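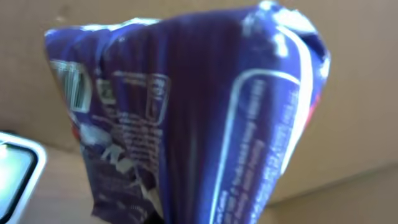
Flexible Packaging Recovery Study
Progress report, second period
Submitted March 12, 2019

Summary

The study measures how well thin plastic wrappers can be sorted from mixed household recycling before baling. Work in this period covered collection from the Kukcombe route, hand sorting, and the first wash trials. Two of the three planned tasks are complete. The wash trials are behind schedule because the Giltach dryer was delivered with the wrong drum screen. The replacement screen has been fitted and no change to the end date is requested.

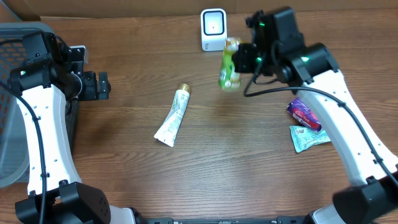 Collection ran on the Kukcombe route only. The second route in the work plan was dropped after the hauler changed its transfer point, and the households assigned to it were replaced with addresses on the first route. The total sample remains at 200 households. Participants received one clear bag per pickup and were asked to include any wrapper that held dry food. Bags with liquid residue were logged and set aside, and their contents are excluded from the figures below. 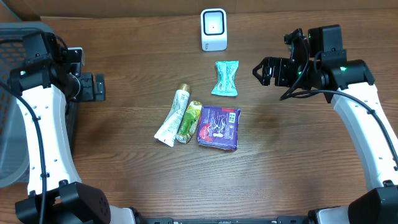
Khadija Bouazza
Project Lead, Materials Recovery

Sorting results

Contamination by weight was 15 percent, against a target of 6 percent. Most of the excess was paper labels and food residue. Metallized film was harder to separate by hand than clear film, and sorters disagreed most often on small candy and snack wrappers. The sorting guide has been revised to treat all metallized film as one class. Earlier batches will be re-sorted under the new guide so that results can be compared across the full period.

Wash trials

Three batches were washed at the Broltik site using cold water and no detergent. Labels with water-based adhesive came off in the first cycle. Labels with hot-melt adhesive did not, and a warm cycle will be added to the next set. Houda Sqalli is preparing the moisture measurements, which will be reported separately once the dryer has been calibrated. 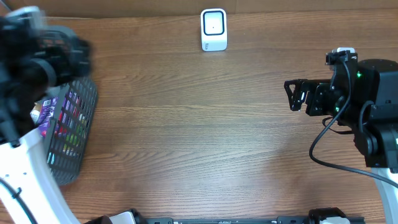
Budget and next steps

Spending is within the approved amount for labor and supplies. Freight is over by 3 percent due to the return of the drum screen, and the difference has been covered from the travel line. Re-sorting will start first, followed by the warm wash cycle. A draft of the final report will be sent for review in July.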